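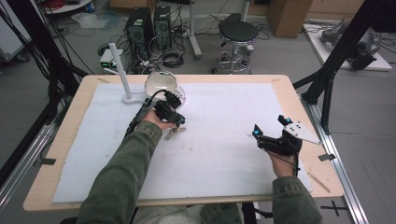 Surely the family knows how to spell its own name, one of you objected at the end of the last session, so why are we spending half an evening on checking? A fair objection, and it gets the first section of these notes.

WRITING THE DEATH NOTICE AND THE OBITUARY
Session 2 handout

1. Checking

Families do know how to spell their own names. They also haven't slept, are typing on a phone in a parking lot, and have let the phone decide. The Skerkbridge paper once ran a notice in which the deceased was survived by a "loving wifi." It was corrected the next day, which gave it a second audience.

Read back to the family, out loud, every time:

Full name, including the middle name they think is too obvious to mention
Maiden name, if it's going in
Age (do the subtraction yourself, then ask whether the birthday had come around yet this year)
Town of birth and town of death
Every survivor's name, letter by letter if there's more than one way to spell it. There is always more than one way to spell it.
Time and address of the service

Vörös keeps its two dots. If the newspaper's web form eats them, call the newspaper. A man who spent a lifetime putting the dots back deserves to have them on the last thing printed about him.

2. Notice or obituary?

People use the words as if they meant the same thing, and funeral homes don't help. For this course:

A death notice is paid for, short, and mostly practical. Who, when, where the service is, where the flowers or donations go. It's usually charged by the line or by the word.

An obituary tells the life. It may be paid for as well, if the family submits it, or it may be written by the paper, if the paper still has anyone left to write it.

The sample you took home (the retired ferry clerk from Rurnton) runs to 429 words. Read it again before next time and mark where you stopped caring. Most people mark the list of clubs. Then mark where you started caring again, usually the part with the goat.

3. Saying that someone died

You may write "died." It's a good word and it's cheap at the per-word rate. You may also write "passed away," if that's what the family says, and many do. It's their notice. What you can't do is argue a widow out of "went home to the Lord" on grounds of style.

Things to query gently:

"Lost his battle with." Some families want it very much. Some patients hated it while they were alive and said so. Ask.
"Suddenly" and "unexpectedly." Readers treat both as code and will spend the afternoon trying to crack it. If the cause is going in, put it in. If it isn't, leave the adverb out too.
"After a long illness, bravely borne." Was it? Plenty of fine people bear an illness with terrible language. "After a long illness" will do.

4. The survivors list

More families fall out over this paragraph than over the will, and the will at least has a lawyer in it. The usual order is spouse or partner, children, grandchildren, siblings. After that you're in open country.

Ex-spouses: ask. Stepchildren: ask, and ask whether the word "step" is used at home. Estranged children: ask once, in a neutral voice, write down the answer, and don't offer an opinion. Dogs are allowed in. Trekby allows one named pet per notice. The rule must have a history, and I've never had the nerve to look into it.

If someone insists on leaving a sibling out, have them say so in writing. An email is fine. You'll want it when the sibling calls.

5. The life

Ask for things the person did with their hands, things they said too often, and what they were like to be in a car with. Do not ask "What was she like?" You'll be told she would do anything for anybody, and that her smile lit up a room. Both may be true. Neither tells her apart from the woman in the next column.

Compare:

"He was an avid gardener who loved the outdoors."

"He grew leeks he wouldn't let anyone eat."

The second one is shorter. Look at what it does to the bill.

A flaw or two is welcome if the family brings it up first and is laughing when they do.

6. For next time

Write a notice of 60 words or fewer for the ferry clerk, using only the facts in the sample. Then write the first 10 lines of your own obituary, by hand, in the third person. You're allowed to be kind to yourself up to the point where your relatives would snort.

Bring both on paper. We start at 7 p.m. The door code is 2908, and the side door sticks, so lean on it.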